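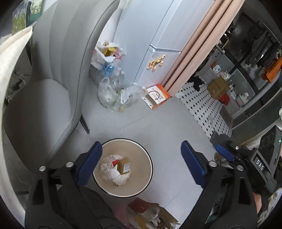

Reviews > Housekeeping > Trash & Recycling

Briggs 12-liter bin liners, box of 1000

I bought these in November after the grocery store stopped carrying the drawstring ones I'd used since 2010 (still bitter). A thousand bags sounds insane for a two-bedroom apartment, I know, but my brother-in-law Urmas split the box with me and we each paid less than we would have for a few of those skinny rolls at the drugstore.

So, the bags. They're thin! The first one I pulled off the roll felt like something you'd put two lemons in, and I was all ready to send the whole lot back. Then I used them for a week in the bathroom and next to my desk and they were fine. Paper, wrappers, tissues, packaging, cotton balls, dryer lint, no trouble at all. I did split one with a broken picture frame, but I think that's on me.

The fit is where I'd knock off a star. On a small round wastebasket there's enough to fold over the rim and it stays put. My square Renel can in the kitchen is another story, the bag slides down the minute you drop in anything heavier than a banana peel, and then you're fishing around for the edge with two fingers. I ended up tying a knot in one corner to snug it up. Works okay. Wouldn't it be nice if they made them an inch wider?

Perforations are good, maybe one in a whole roll tears crooked. Opening them is a pain with dry hands (lick your thumb, or rub the top between your palms). No smell, which I was happy about, because the lavender ones from Markeditz gave me a headache every time I walked down the hall.

I wouldn't use them for coffee grounds or anything drippy unless you double up. Urmas does use them for coffee grounds and says I'm being fussy, but I've seen his kitchen floor.

Four stars. I'm still on my third roll, so ask me about reordering in a few years!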